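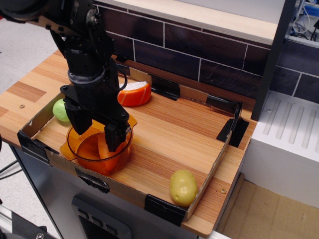 marrowfat
Evening all, long post I'm afraid (the kettle's on). Has everyone in Clalgate had the letter about the council borrowing against next year's rates to fill this year's gap? I worked through it on Monday and it comes to 191 a household, which I could nearly swallow if they'd tell us what happens the year after. It's like that see-through orange pot with the two handles — you can tell there's something in it, but I'd want the thing tipped out on the table before I signed for it!

tollgate_pete
Lovely to see you back, marrowfat, but I can't agree. Borrowing for one year isn't ruin. Cendodbridge did it and kept both libraries open.

marrowfat
They did, Pete, and they're still paying for it, bless them.

ojala_lane
Sointu Halonen asked about the interest at the February meeting and was promised a written answer. Has anybody seen it?

tollgate_pete
Not yet. I still say 191 is better than losing the Grisley bus, which my mum takes to the doctor's.

marrowfat
Well, I'd be sorry to lose the bus too. I'll write to the clerk tonight and post whatever comes back.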